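Home security sensor project, final report

Group: Yae Ichikawa, Karim Abdel Hamid, Saoirse Dunne
Handed in to: Declan Ó Dubhghaill, 23/11/2023

What we wanted to find out

Do cheap door sensors miss openings? Renters buy them because no drilling, but reviews are all over the place. We picked two kits, Plavico and Stader. Both send alerts to a phone, no monthly plan.

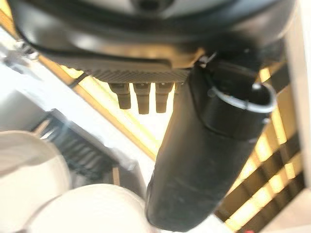

Setup

One sensor of each kit on the same door, side by side. Sticky pads, magnet on the door side. Gap 16 mm, the most that both manuals allow. Phone on home wifi. Karim opened the door, Yae wrote down alerts. 100 openings per kit, half slow half fast.

Results

Plavico missed 2. Both on fast openings. Stader missed none but alerts came in late, sometimes after the door was shut agian. Saoirse thinks thats worse for a real break-in and we mostly agree. Siren on the Stader is louder. Didn't measure it, no meter.

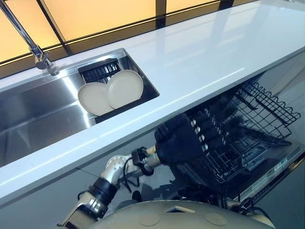 Problems

- Sticky pad on the Stader fell off once, redid that run
- Plavico app logged us out halfway
- Wifi only. Wanted to test with the router unplugged, ran out of time
- One door, one phone, so dont read to much into the numbers

What we'd do next

Window sensors. Also motion sensors, Orla Phelan has a Brophy one we can borrow in April. And a timer that starts when the door moves, writing down times by hand was too slow.

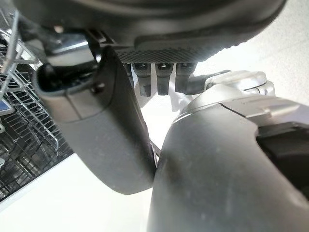
Fig. 3. Close-up, housing and connector prongs.

Who did what: Karim testing, Yae log and tables, Saoirse write-up.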